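Home | Topics | Ask | Members | Printing & Making | Log in

Blue part goes into gray block only sometimes. Make the hole bigger or the part smaller?

Posted in March by Jelenine

Hello to all. I have a problem of fit between two pieces and I would like advice from people who print more than me. There is a block, gray, with a rectangular socket in the top. Into this socket goes a blue printed part, which has many angled faces and a deep pocket in it. I drew the blue part myself. The gray block came to me finished, and I prefer not to cut it.
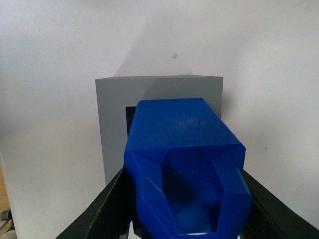
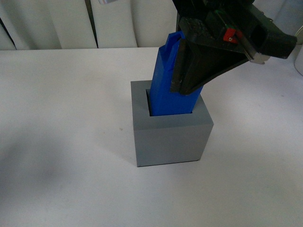 How much space should I leave between a printed part and a rectangular socket, so that it goes in easily and still stands straight?

For a part which you put in and take out by hand, leave 0.2 mm on each side, so 0.4 mm in total on the width and 0.4 mm in total on the length. If you want it to drop in without any push, go to 0.3 mm on each side. Less than 0.1 mm on each side is a press fit on most home machines, and you will need force to remove it. I found this answer in an old topic of this site, and I copy it so nobody has to write it again.

My trouble is that I followed it and I am still not satisfied. I left 0.2 mm on each side in the drawing. Some of my printed copies go down to the bottom of the socket, others stop a few millimeters before and I must wiggle them. And the ones which go down easily can tilt a little to one side. So it is too tight and too loose in the same time, which I did not think was possible.

Things I have already tried:

- sanding the lower edges of the blue part with 120 grit paper
- printing it slower
- another spool, same color, from the same seller (Litell)
- turning the part 90 degrees on the bed, which made it worse

The plastic is ordinary PLA. I would like to print 73 copies of this part before summer, so I don't want to sand each one. Do I change the hole, the part, or the printer? Thank you for your patience with my English.

Muñoz

Change the part and leave the block alone. You have one block and you want many parts, so it is clear for me where the work should go.

What you describe, tight and loose together, I have met many times. Usually it means that the part is not the same size from the bottom to the top. The first layers are pressed on the bed and they spread outside a little. People call this elephant foot. The bottom becomes wider than the drawing, so it catches at the mouth of the socket. Above these layers the part is correct or even a little small, and there it has room to tilt.

Take a caliper and measure the part in 2 places, first at the very bottom edge and then ten millimeters higher. If the bottom is bigger by 0.2 mm or more, you have found it. Write the numbers on a paper, for the width and also for the length, because your 90 degree test makes me think the two directions are not equal on your machine.

Then do this:

Put a small chamfer on the bottom edges of the part, 0.6 mm at 45 degrees. You have already angled faces all over it so it will not look strange. The chamfer removes the zone where the plastic spreads and it also guides the part into the socket.

In the slicer, set the elephant foot compensation to 0.15 mm. Don't use a large value, the first layer can lose contact with the bed.

Bring the space in the drawing down from 0.2 to 0.15 mm on each side. I know this sounds the wrong direction. When the bottom edge does not catch anymore, you can have less room on the walls, and the part will stand better.

About the tilt, please look also at how deep the part goes. A tall part in a shallow socket will always move at the top, even with a good fit. If the height above the block is more than double the depth inside, you see every small error many times bigger. If your design allows it, make the part shorter. If not, add two thin vertical ribs on one long side, 0.1 mm high. They push the part against the opposite wall, and after some use they wear down a bit and the fit becomes nice.

Print three test pieces only of the lower portion. It takes much less time than the complete part with the pocket and all the facets.

Nindside

just scale it to 99% in the slicer, done. thats what i do with everything

Muñoz

With respect to the previous poster, I would not do this here. Scaling changes all dimensions, so the pocket becomes smaller too, and whatever must fit in there will have the next problem. It also doesn't correct the bottom edge, it only hides it.

Jelenine

I have measured. At the bottom edge the width is 0.31 mm more than ten millimeters higher! In the length it is 0.22 mm. So it is the elephant foot, at least in large part. I made the chamfer this evening and I am printing the three short test pieces now. The ribs I will keep for later, if the tilt stays.

One more thing, I looked with a lamp inside the pocket and there is a small ledge partway down. It is in my drawing so it is correct, but I see now that 99% would have moved this too. I keep the full size.

Comments (349 views)

Same problem with drawer dividers for my desk. The chamfer solved it for me, I didn't touch any other setting.

What about the corners of the socket? If they are sharp inside and your part has sharp edges also, they can touch first. I always round the vertical edges of the part by half a millimeter.

Good point about the corners, I had forgotten it. Muñoz

Does the compensation setting exist in all slicers? I can't find it in mine.

Look for "initial layer horizontal expansion" and put a negative value.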